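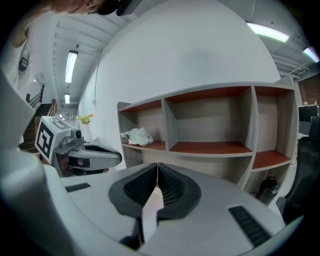

Stedberg teaches its grippers to say when they are lost

Stedberg, the small robotics software firm, released version 2 of its tracking and planning toolkit, Plidar, on 26th May. The headline feature is that the software will now admit it doesn't know where it is.

Earlier releases were more confident. Plidar takes recordings made by people working with hand-held grippers, figures out where the gripper was at each moment, and turns the result into paths a robot arm can follow. When the tracking failed, which it did near blank white walls and in stairwells, the old version filled in the gap with a smooth curve and carried on. The curves looked lovely. Some of them went through shelves.

"We had one recording where the gripper left the building," said Ritu Pant, who leads the perception side. "It came back in time to put down the cup, so the run was marked as good."

The new version attaches a confidence score to every stretch of motion and passes it along to the planner, which can slow down, ask for another recording or refuse the job. Refusing is on by default. Customers who would like the old behavior can still have it, under a setting that the developers have named "optimistic."

Two-handed work got most of the attention. With a gripper in each hand, the software has to place both in the same room and also in relation to each other, and small errors add up quickly when the two are meant to meet over the same object. Plidar now solves for the pair together whenever one can see the other's marker, and falls back to treating them separately when it can't. In the company's own tests, on a set of 50 two-handed recordings, the old release lost the relative position in 15. The new one lost it in two, and flagged both.

Those are Stedberg's numbers on Stedberg's recordings, and outside users have been more measured. Ilari Nieminen, an integrator at Dranum who has had the beta for a few weeks, likes the confidence scores and is less fond of how they are displayed. "There is a red bar, and there is a slightly different red bar," he said. "I'm told they mean opposite things." The release notes list the colors as a known issue.

Nieminen also found that the software is now timid around shiny objects, to the point of asking for a fresh recording when the first was perfectly usable. Pant agreed that the threshold was set on the cautious side and said it can be changed in the configuration file, line 36, for anyone willing to go in there.

Speed is the other sore point. Solving for both grippers at once takes over twice as long as before, and on an older laptop that means starting a batch and going to lunch. Yasmine Hamdy, who maintains the planner, is working on a lighter version for October – she would not say which week, having apparently learned something from the last release.

Existing recordings can be reprocessed without being made again, although the company suggests keeping the old output for comparison. Users upgrading from version 1 will need to convert their calibration files first. The conversion tool is included, and it too will say if it isn't sure.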